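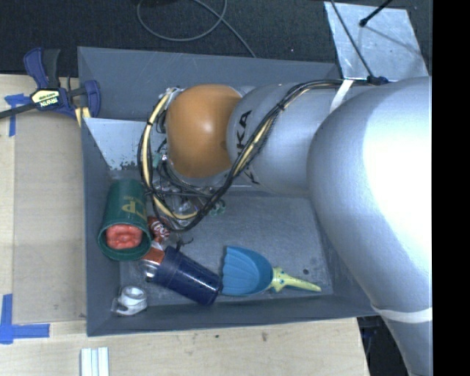 *浅色木桌上的灰色箱子,旁边是银灰色的机械臂*

# 分家过日子:离婚搬家那阵子攒下的收纳、厨房和纸头小窍门

先交代一句,我不是律师,法律上的事请去问律师。我就是一个离过婚、搬过家、把一只炒锅从城东拎到城西又拎回来的人。去年有读者留言问我,两个人分开的时候家里那么多东西到底怎么理,我当时回了一大段,后来越补越长,干脆单独开一页。想到哪写到哪,你挑用得上的看。

顺便说,下面很多办法不离婚也能用,跟室友拆伙、孩子搬出去住、爸妈家的老房子要腾,差不多都是这一套。

## 先别动厨房

我犯的第一个错就是从厨房开始收。厨房东西碎,而且天天要用,你早上把碗打包了,晚上吃泡面都没地方倒。更要命的是厨房里每样东西都带点回忆,我为一个缺了口的蒸蛋碗哭了半个钟头,那天下午别的什么也没干成。

我后来的顺序是:纸头,储藏间,衣服,书,工具,卫生间,最后厨房。纸头放第一,这个后面细讲。储藏间里的东西大多一年没碰过,两个人都没什么感情,拿来练手正好,扔几样过期的油漆和发硬的胶水,心里会松快不少。

过期油漆别直接倒下水道啊!倒一点猫砂或者锯末进去搅一搅,开着盖放在通风的地方等它干透,再问问小区或者当地的回收点收不收。各地规矩不一样,打个电话最快。

## 纸头怎么理

离婚那几个月,你会发现所有人都在问你要纸。结婚证、户口本、房产证、贷款合同、孩子的出生证明、车的登记、保险单……我那时候的状态是,每次有人要,我就把抽屉整个翻一遍,翻完再胡乱塞回去,下次接着翻。

后来是 Weronika Głowacki 看不下去了(她是我以前的邻居,自己办过一次跨国的,经验比我惨烈得多),拎了一个风琴夹过来,坐在地板上陪我分了一晚上。她的分法我沿用到现在:

- **身份类**:证件、户口、出生证明、护照。旧护照也留着,里面的签证页有时候要用。
- **婚姻类**:结婚证、协议草稿、法院或者登记处给的任何一张纸,包括排队的回执。
- **房子类**:合同、产证、贷款、物业、装修的票。
- **钱类**:银行流水、工资单、税单、借条。
- **孩子类**:学籍、疫苗本、医疗记录、兴趣班的缴费单。
- **不知道是什么类**:这个一定要有!没有这一格,你会卡在某一张莫名其妙的通知上。

风琴夹每一格的标签我用铅笔写,方便改。纸上不要用透明胶,也别用订书机订原件,有的地方收材料的人看见原件上有订书钉眼会皱眉头。用大号的回形针,中间垫一小条白纸,不留印子。

如果你的证件在国外办的,或者婚是在国外结的,那要早一点动手。翻译、公证、认证一层套一层,每层都有自己的脾气,要求也会变,一定去看当地主管部门最新的说明,别信三年前的帖子(包括我的)。我能教你的只是怎么让这些纸不丢:原件、翻译件、公证件三样分开装,各用一种颜色的文件套,套子外面贴便利贴写"哪天送出去的、送给谁、谁收的"。便利贴容易掉,贴完再压一条纸胶带。

### 拍照存底

每张纸拍正反两面。白天在窗边拍,别开闪光灯,纸下面垫一块深色的布,四个角都看得清。文件名我是这么起的:类别在前,名字在后,比如"房子_物业费收据"。别起"新建文件夹(最终版)",你三个月后会恨自己。

存两处,一处在手机以外。还有密码!很多人夫妻共用一个云盘,分开以后谁都想不起来改。这个跟防不防着对方没多大关系,主要是你半夜删一张照片,那边也跟着没了,第二天又要吵。把共同的照片各拷一份,再各用各的账号。

### 碎掉哪些

没用的纸别整张丢。没有碎纸机的话,有个土办法:把纸泡在一桶水里,加一点点洗衣粉,过一夜捏成纸浆,沥干了扔。激光打印的字泡不太掉,所以要捏碎搅烂。我第二天早上看着那一桶灰糊糊的东西,还挺解气的,虽然手上搓得通红。戴手套吧。

## 写清单,越无聊越好

我们俩当时协商得还算和气,可还是为了一台面包机冷战过。问题出在清单上,我写的是"我的面包机"。这种写法别人看见就来气。

换成无聊的写法就好多了:东西名字,放在哪个房间,大概什么时候买的,归谁,备注。"归谁"那一栏先空着!两个人各自拿一份复印件,用不同颜色的笔分别填,填完再对。对上的先划掉,通常一大半都对得上。对不上的另抄一张纸,改天再谈,肚子饿的时候不要谈,我是认真的。

我那张清单最后列了187行,写到后面连晾衣夹都有,现在想想真没必要。便宜的消耗品别往上写了,保鲜膜、垃圾袋、半瓶酱油,谁先搬谁拿走。

Saeed Shokri 看了我的清单以后给我加了一栏,叫"搬动要不要两个人"。他以前给 Nadgate 开搬家车,现在自己在家修椅子,对这种事很敏感。加了这一栏,你才知道哪天得叫人帮忙。我原先以为洗衣机我自己能挪,呵呵。

几条写清单的零碎:

- 成套的东西写成一行,拆不拆在备注里写。餐具成套的拆开以后两边都不好用,不如一边拿碗盘,一边拿锅。
- 长辈送的东西,谁家长辈送的谁先挑,省得老人心里不痛快。
- 孩子房间里的东西单独一页,由孩子说话。大一点的孩子让他自己贴贴纸。
- 宠物别写进清单里,坐下来好好谈。
- 值钱的、有争议的,先别搬,先问专业的人。偷偷搬走后面麻烦很大。

## 贴纸和胶带的事

归好的东西要做记号,我用的是圆形彩色贴纸,一人一个颜色。贴在木头家具上超过一个月会留胶,夏天更快,我的书架是八月贴的,撕下来一个黏糊糊的圆印子。

去胶的办法我试了好几种:

**食用油**。棉片蘸一点,敷在胶印上几分钟,用旧银行卡慢慢刮,再用洗洁精水擦。上了漆的木头可以,没上漆的原木别用,油会渗进去变成一块深色。

**吹风机**。开中档,离远一点,边吹边揭。适合还没揭下来的贴纸。塑料件别对着猛吹。

**橡皮**。就普通的学生橡皮,搓一搓胶会滚成小卷。慢,但是安全,看电视的时候搓正好。

**酒精**。玻璃和陶瓷上很好用,漆面上先找个看不见的角落试。

后来我学乖了,木头上一律先贴纸胶带,再把贴纸贴在纸胶带上。

箱子上的字写在侪面还是顶上?写侧面,箱子一摞起来顶上就看不见了。写两个侧面,挨着的那两个,这样不管怎么放总有一面朝外。除了写房间名,再写一句"打开它是为了什么",比如"第一晚洗澡""孩子上学要用"。光写"杂物"等于没写。

## 第一晚的包

不管是你搬走还是对方搬走,第一晚都比想象中难熬。准备一个包,别跟其他箱子混:

换洗衣服一套,床单被套,毛巾,充电器,常吃的药,一卷卫生纸,一把剪刀(拆箱要用,而且你一定找不到),拖鞋,一个杯子,一点茶叶或者咖啡,一个小锅,一包面。再放一盏小台灯。新地方的顶灯总是白得像医院,有盏小灯会好很多。

Mylene Dagdag 还给我塞过一块她自己常用的桌布,说铺上就像有人住了。我当时觉得多余,结果那张桌布我用到现在,洗得发白了。

## 厨房,现在可以动了

好,轮到厨房。

一个人过日子的厨房跟两个人的差很多,别照着原来的买。我刚搬出来时按老习惯配了一整套,后来大半都在柜子里睡觉。我现在常用的也就是一口小炒锅、一口带盖的小汤锅、一把刀、一块砧板、一个蒸架,碗盘按自己加一个客人算,孩子来住再加一份。

### 分冰箱和调料

冰箱提前一个星期开始只吃不买。冻肉化了不要再冻,那两天索性炖一大锅,两边各带一盒走。我们最后一顿就是这么吃的,萝卜牛腩,吃得很安静,也还行。

调料里,干的可以分,湿的别分。八角、桂皮、花椒用小纸袋分装,写上名字。酱油醋分来分去漏得到处都是,谁缺谁买。非要带走开过的瓶子,拧开盖,瓶口蒙一层保鲜膜,再把盖子拧回去,外面套个袋子,竖着放。

油瓶外面那层黏糊糊的,用干面粉撒上去搓,面粉会把油吸走,再拿热的洗洁精水擦。别一上来就用水。

### 拆下来的冰箱

冰箱搬完要竖着静置几个小时再通电,具体看说明书,不同的机器要求不一样。空着放一阵的话,门用一块叠好的毛巾夹住留条缝,不然再打开那个味儿……里面放一小碗小苏打,过几天换。

### 一人份做饭

这个我摸索得最久。米饭一次煮多点,趁热分成小份,用保鲜膜包成扁扁的方块,放凉进冷冻,吃的时候直接热,跟现煮的差不了太多。注意别在外头放太久才收进冰箱,稍微凉下来就放。

葱切好晾干水分,铺平冷冻,抓一把就能用。姜整块冻,用的时候不化冻直接擦成末,比新鲜的还好擦。豆瓣酱、高汤倒进冰格,冻好敲出来装袋。青菜买那种耐放的,卷心菜一层层往下剥,别一刀切开,切口黑得快。

还有一条是写给跟我一样懒的人的:不想做饭的晚上,下碗面,卧个蛋,坐在桌子前面吃。我有一段时间天天站在水槽边上吃,吃完更难受。坐下来,垫张餐垫,真的不一样。

## 两个家之间跑的孩子

孩子要两头住的话,最怕的就是"作业本落在那边了"。我们磨合了很久,有几个办法现在还在用。

门口放一个篮子,所有要带走的东西头天晚上就进篮子,早上只管倒进书包。篮子旁边贴一张画出来的清单,小的孩子不认字也能对。图是孩子自己画的,水壶画得像个火箭。

便宜的东西两边各备一份:牙刷、睡衣、拖鞋、文具、体温计。贵的或者他特别认的只要一份,跟着他走。那只毛绒兔子就是跟着走的,所以我在兔子里缝了一条布标,写了两边的电话。

衣服洗完放回哪边?我们不计较了。以前每次换洗都要对数,对得火大。现在换季的时候集中理一次,把跑偏的送回去。

日历用同一本。我们用的是纸的,照片拍给对方,改了再拍。哪边住用底色,学校的事用铅笔,看病用红笔。Amrit Li 家用的是手机上共享的,他说好用,我是看见通知就心跳加速的人,还是纸的适合我。

学校和医院那边要记得更新紧急联系人,两个人的都留。接送要有授权的,问清楚老师要什么材料,复印一份放进刚才那个风琴夹的"孩子类"。

## 修修补补,以前归他管的那些

分开前家里换灯管、通下水是他的事,报税和跟物业吵架是我的事。分开以后各自都抓瞎。我建议趁还能好好说话的时候互相写一份"这件事怎么做",一张纸就行。我写了物业的电话、暖气费怎么交、哪个窗口的人讲理。他写了总阀在哪、电闸哪个管厨房。

我现在的工具盒很小:一把螺丝刀换头的那种,一把锤子,卷尺,钳子,生料带,一卷电工胶布,一把内六角。头一个月我是缺什么问 Siamak Parsa 借什么,借到第三次他把自己一套旧的给我了,我回了他一罐腌萝卜。

**水龙头滴水**,先关总阀,再拧。别问我怎么知道要先关总阀的。里面多半是垫圈或者阀芯老了,拆下来拿着旧的去店里配,千万别凭记忆去买。

**下水慢**,先把头发钩出来,一次性筷子头上划几道口子就能钩。再倒热水冲一冲(塑料管别用滚开的)。强力疏通剂不要跟别的清洁剂混着用,危险!

**墙上的钉子眼**,小眼用补墙膏抹平,干了用细砂纸轻轻磨。只有一小块发白不好看的话,拿海绵蘸一点墙漆去点,别用刷子刷,刷出来一道一道的。婚纱照摘下来那面墙我就是这么补的,颜色还是差一点点,后来挂了幅 Brornau 买的地图挡住。

**柜门松了**,螺丝孔太大咬不住,塞一根削尖的牙签,蘸点白胶,掰断,等干了再上螺丝。

动电的事,自己没把握就请人。不丢脸。

## 衣柜里空出来的半边

这个问题留言里问得最多。空出来的半边怎么办?

我放了四个月没动,每次开柜门都往左边看。后来趁擦柜子,把所有衣服拿出来,杆子擦干净,把我自己的衣服从左到右重新挂,挂得稀一点,中间不再有分界线。底下放换季的被子。就这么点事,可是做完睡得好多了。

擦柜子用温水加一点白醋,拧得很干的布,擦完门敞开半天。角落里有霉点的话先拿吸尘器吸掉,戴口罩。樟木块隔一阵用砂纸磨一磨,味道又出来了。

他落下的衣服,洗好叠好装袋,写个条,发消息约时间来拿。别一件一件发现一件一件发消息,攒到一袋再说。过了说好的日子没来拿,再问一次,再怎么处理就照你们说好的办。

床,我换了边睡。一开始睡中间,总觉得滚来滚去。现在我睡靠窗那边,另外一边放书和眼镜。

## 戒指、照片、请柬

纸质照片怕潮,别用那种带黏性的相册,老了揭不下来。用无酸的纸袋装,袋子外头写年份,铅笔写。两个人的合照我没有扔,装进一个鞋盒,盒子外面写了孩子的名字。将来他想看就看。

戒指要卖要改都不急。先清洗收好:温水加一点洗洁精,泡一会儿,软毛牙刷轻轻刷,清水过一遍,擦干。镶珍珠、欧泊、祖母绿的别泡。收起来的时候一件一个小袋,放一起会互相划。我的那枚请 Mousavi 的师傅看过,他劝我放放再说,现在还在抽屉里。

喜糖盒子装纽扣很好用。请柬背面是空白的,硬度刚刚好,我裁成小条做了书签和花盆标签,现在阳台上的薄荷插着一张,上面还能看见半个烫金的"囍"。

## 花钱的地方

有人问搬这一趟花了多少。各地差太远了,我只能说我自己:纸箱、胶带、气泡膜、文件夹、贴纸,加上补墙的东西,收据加起来849块,搬家车另算。纸箱我买多了。后来知道可以去水果店要,苹果箱最结实,带提手孔的,底下已经加厚。就是底部要检查一下有没有虫和烂水的印子。

Pukiletti 的那种压缩袋我买过一包,棉被可以,羽绒别压太久,毛衣也别。压完边角很硬,搬的时候小心划到别的东西。

气泡膜不够的时候,毛巾、T恤、袜子全都上。盘子竖着放,中间夹纸,跟唱片一样,平着摞反而容易碎。杯子里塞一只袜子。刀用两片硬纸板夹住,胶带缠好,外面写个大大的"刀"。

## 补几条留言里的

这页放上去以后收到44条留言,我把重复的并了一下。

**两个人还住在一起,怎么隔开?** 冰箱分层,卫生间各一个篮子,洗衣服错开日子。再定一个不谈正事的地方,我们定的是厨房。要谈去阳台谈。

**钥匙呢?** 搬之前写下来谁手里有哪把,包括给过爸妈的、给过保洁的。换锁之前先问清楚自己有没有权利换,房子归属没定的时候别冲动。

**信件总寄到老地址。** 列一张单子:银行、保险、孩子学校、订阅、购物网站的默认地址。最后这个最容易忘,我给前夫家寄过一箱猫粮,他没有猫。

**水电户名要不要改?** 要,抄好表的数字,拍照,让对方也拍一张。

**植物怎么搬?** 搬前两天别浇水,土干一点轻得多。高的用旧床单从下往上裹,叶子收拢。到了新地方先别换盆,也别马上晒,让它缓几天。我那盆龟背竹掉了一片老叶子,然后又长出新的来了。

**结婚时亲戚送的十字绣"百年好合",很大,带框。** 哈哈哈我也有!框子拆下来能用,做了软木板。绣片洗一洗(冷水,别搓,先在背面试掉不掉色),卷在纸筒上放着,别折。我还没想好拿它干什么,有主意的写在下面吧。

下次想写写两边都要过年的那几天,冰箱怎么排,年货怎么分,先把我家的单子找出来再说。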